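Drestura Gallery: Opening Drawers and Doors from a Wrist View

Work by Hsin-yi Lam, Cheuk-hei Tseng and Siu-fong Mak. Page last edited 22nd November.

Drestura is a method for learning to open kitchen furniture from a single wrist camera. The policy receives the wrist view and the joint positions. It has no map of the room and no model of the cabinet. Training data comes from simulated kitchens in which the layout, cabinet finish and handle type are changed between episodes.

The policy was trained on 3,000 simulated episodes and tested on 652 held-out layouts. Each test episode names one target, either a door or a drawer, and ends after 30 seconds of simulated time.

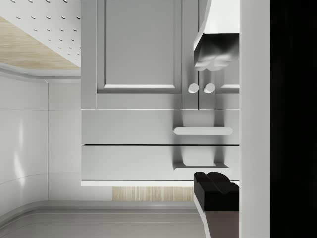
Target choice is handled separately from motion. A small scoring head ranks candidate handles against the instruction, and the motion head sees only the top candidate. When the two were trained as one network, the arm would often start toward one handle and switch to its neighbor late in the approach. Splitting them removed most of the switching — at the cost of a second training stage.

Small knobs remain harder than bar handles. A bar tolerates a poor grasp along its length; a knob leaves little room for error in any direction. We added 19 knob shapes to the training set, which helped on single doors but less on paired doors, where the knobs sit close together and the fingers can touch both.

Failed episodes are sorted by the stage at which they stopped: selection, approach, grasp or pull. Most stop at the grasp. The Caresen baseline, run on the same layouts, stops more often at selection.

Layout files and training settings are available from Cheuk-hei Tseng on request.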